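Jultach Household Water Study - call for participants

Reference: Kulteo stream 2
Applications close 7th May

Jultach is recruiting households for a study of indoor water use in detached and semi-detached homes. The study measures how much water is drawn at each fixture, at what flow rate and at what time of day. Results will be used to revise the demand tables that plumbing designers apply when sizing pipes and hot water units. The tables now in use were drawn up before dual-flush toilets and front-loading washing machines were common, and they overstate peak demand in most of the homes we have metered.

Stream 1 covered flats and is complete. It produced 1,228 usable days of records. Stream 2 covers houses in Ukby and Thibodeaux and has places for 141 households.

Who can apply

Your household may apply if:
- the home is on mains supply with its own water meter
- the meter is within the property boundary and can be reached without entering the house
- at least one adult has lived at the address for 12 months or more
- no plumbing renovation is planned before the end of August

Renters may apply with written consent from the owner or managing agent. Homes with a rainwater tank plumbed to toilets or laundry are eligible, but a second logger will be fitted on the tank line. Homes with a swimming pool are not eligible for this stream. Applications from households of five or more people are particularly sought, as large households were under-represented in stream 1.

What is involved

A licensed plumber fits a pulse logger to the meter. The logger records volume at ten-second intervals and runs on its own battery. The visit takes less than an hour and the water is off for part of it. The logger stays in place for 19 weeks.

Each household also completes:
- an intake form listing fixtures, appliances and number of residents
- a water diary covering two separate weeks, one early in the study and one late
- a short closing form

The diary is a printed booklet. For each draw of water you note the fixture, the purpose and the start time to the nearest five minutes. Draws under a litre may be left out. The diary is matched against the logger trace so that fixtures can be told apart by their flow pattern - a shower and a garden hose, for instance, can look much alike on volume alone. Diaries with more than two blank days will be returned for a further week.

Please carry on using water as you normally would. Do not change habits, fit new shower heads or repair dripping taps on account of the study. A leak that would damage the property should of course be fixed, and the date noted in the diary.

Payment

Households receive $180 on completion, paid by bank transfer. Those who withdraw after the first diary week receive $60. There is no cost for fitting or removing the logger, and any fault arising from the fitting will be repaired by Jultach.

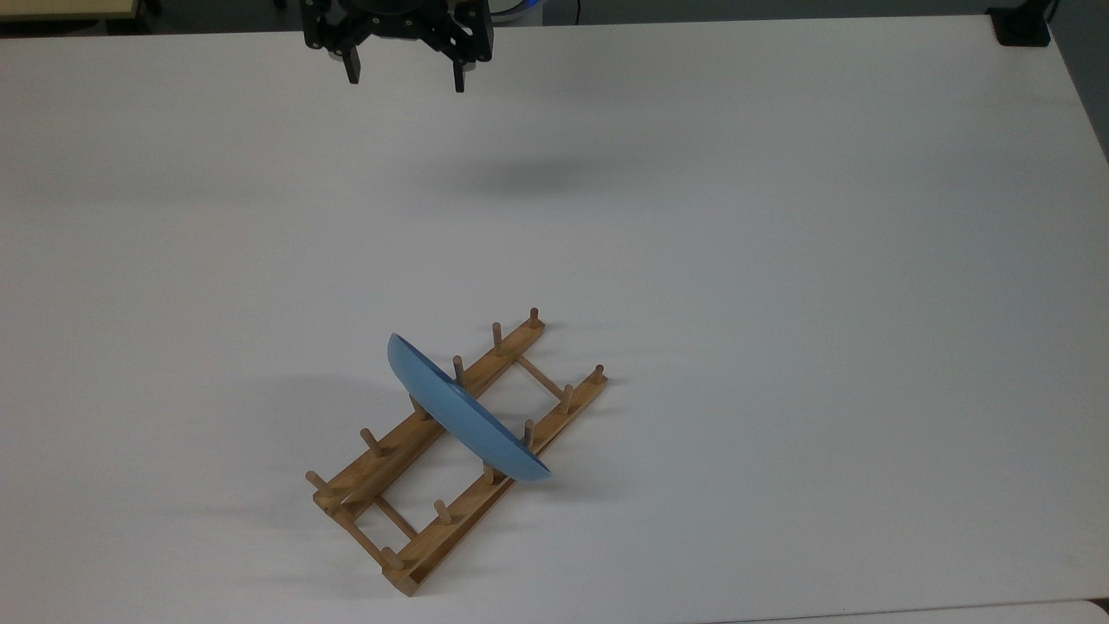
Do dishes washed by hand need to be entered in the diary?
Enter each sinkful as one draw, with the time you started filling. If you rinse under a running tap, write "running" beside the entry and give the finish time as well.

Data and privacy

Logger records are stored under a household number. Names and addresses are kept separately and deleted once payment has been made. Flow records show when a home is occupied, so traces are not released to anyone outside the project at intervals shorter than a day. You may withdraw at any time and ask for your records to be destroyed.

How to apply

Complete the form on the Kulteo page of the Jultach website, or ask for a paper copy at the Ukby office counter. Have your latest water bill at hand - the form asks for the meter number and the last two readings. Late forms will be held for the reserve list.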